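Marilou Lagman looks after the hand-held grippers at Drerkosis, a pair of which run at one table in the Gulley room. Most of her job is pads, pivots and cables.

"The pads go first," she said when we spoke on 2019-11-06. "The body of the finger will outlast me. The pad frays at the lower edge, and then the grip on smooth plastic gets unpredictable."

She logs wear by cycle. The last left-hand pad came off at 718 closures, earlier than she wanted. Her rule now is to inspect every 32 closures and replace at the first tear longer than 4 mm.

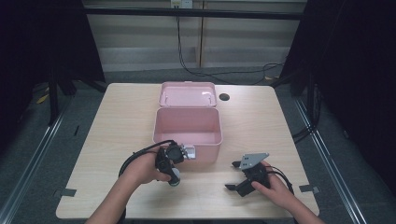
Both grippers at the table, with the pink storage box open.

Cable routing gets checked before the fingers do. Each unit has its own cable, and Lagman wants a free loop at the wrist. "If the loop is short, the operator fights it. You see it in the data as a twist at the end of every reach." She moves the wrist through its full range, watches the connector, and re-ties the cable if anything pulls.

The table is the other fixed point. Tape goes at the front corners, and she checks it whenever the floor has been cleaned. "A table that creeps 14 mm is a different table."
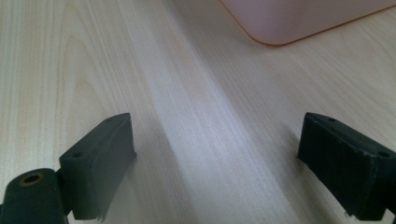
Pivots are simpler. She opens and closes each finger by hand and feels for side play. Up to half a millimeter at the tip is accepted; past that, the joint is stripped and the bushing changed. Screws are retightened in the same session, left unit first, and marked with paint pen.

Her colleague Yiğit Baysal rewrote the alignment procedure in September. The fingers are closed on a flat gauge and the pads must meet along their full height. Lagman had been doing it by eye. "His way takes longer. I complained, then I found two fingers out of square."

Spare pads are cut in-house from sheet. She keeps one set per unit, bagged and dated.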